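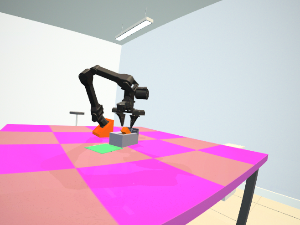 *Computer rendering: a robot arm over a checkered tabletop*

**Warehouse units at Hollis go on sale after first phase is fully let**

22/05/2019

Property developer Stisus has released the second phase of Clomumgate, its light industrial park on the east side of Hollis, and will offer the units for sale as well as for rent. The first phase was offered to tenants only, and the last empty unit was signed for in March.

The new phase has 20 units in two rows, with a shared service road between them. The smallest unit is 200 square meters and the largest is 1,873 square meters. Buyers who need more space can join two neighboring units, if they inform the developer before the inside walls are built.

"During the first phase we received the same question many times, from small companies who wanted to own their building and not pay rent for it," said Kadir Yaman, sales director of Stisus. "At that time we had to tell them no. Now we have something for them, and I am glad that several of our present tenants were the first who called."

Each unit has a loading door at ground level, a small office on the upper floor and its own electricity meter. Parking is given according to the size of the unit. The price includes the painting of the outside walls but not the floor finish in the office part, which the owners can choose by themselves.

The architect Ratree Nakpan, who also designed the first phase, has made the service road wider in the new plans. Drivers in the first phase complained that two trucks could not pass each other near the gate. "I went there in the morning and watched the deliveries, and the drivers were right," she said. "The road is wider now and the turning place is at the end, where it should be."

The building contract was given to Jistia, which has already started to level the ground. According to site manager Valdir Bastos, the drainage work will be done first and the steel frames will follow in the summer. The first row of units should be ready for owners in November. The second row will be finished next year, and its date depends on the new water connection.

The gate will stay open to tenants of the first phase during the works. Trucks for the building site will use the temporary entrance on the north side, and the bus stop in front of the park is not moved.

Owners will pay a monthly charge for security, lighting and the care of the common areas. The charge is calculated by floor area, and the management of the park will remain with Stisus for both phases.

Floor plans and the price list are available at the sales office at Clomumgate, next to the main gate. Visits to the site must be arranged in advance with Rafail Papadakis of the sales team. Questions from the press can be sent to Achilleas Tzavaras at the Stisus head office.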